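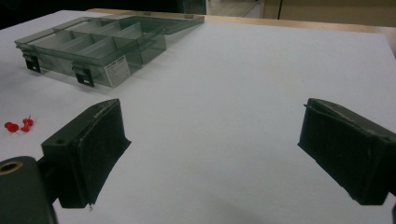 Sorting the fixings drawer, part two

May 10, 2020

In March I wrote that the fixings drawer was finished. It wasn't, and the fault was in the labelling scheme. I had grouped screws by length first and by head type second, so a search for a countersunk screw of unknown length meant checking every section.

The revised order is thread, then head, then length. Thread comes first because it is the one property that can't be fudged. A screw that is 5 mm too long can be cut or packed out with a washer. An M4 will not go into an M5 insert in any useful way. Wood screws sit apart from machine screws and are sorted by gauge.

The recount gave 189 machine screws, of which 12 had damaged heads and went in the scrap tin. I don't keep mixed lots any longer. If a type has fewer than four pieces it goes into a small bag marked "odd", and the bag gets checked before I buy anything.

Labels are printed on paper and covered with clear tape. I tried writing directly on plastic with a permanent marker, but it rubbed off the lids I open most within a few weeks. Each label carries three lines: thread, head and drive, length. Supplier codes have gone. Borkarton changed theirs last year and half of my old labels referred to part numbers that no longer exist.

Tarcísio Guimarães wrote in to ask about washers. Mine are stored with the bolt they fit, plain and spring washers in separate bags. He keeps his on loops of wire, which takes less room but means undoing the loop to get at the size in the middle. I would only do it for sizes I rarely touch.

Measuring: a cheap calliper is good enough for diameter. For pitch use a thread gauge, or hold the screw against one you already know and look at the light between them. If the threads mesh along the full length, the pitch is the same. Countersunk screws are measured overall, including the head. Pan heads are measured from under the head. I had this wrong on the 80 mm and 90 mm labels and have reprinted both.

Still to do: wall plugs, picture hooks, and a jar of hinges from the old Lekport wardrobe, which use a screw I haven't identified yet.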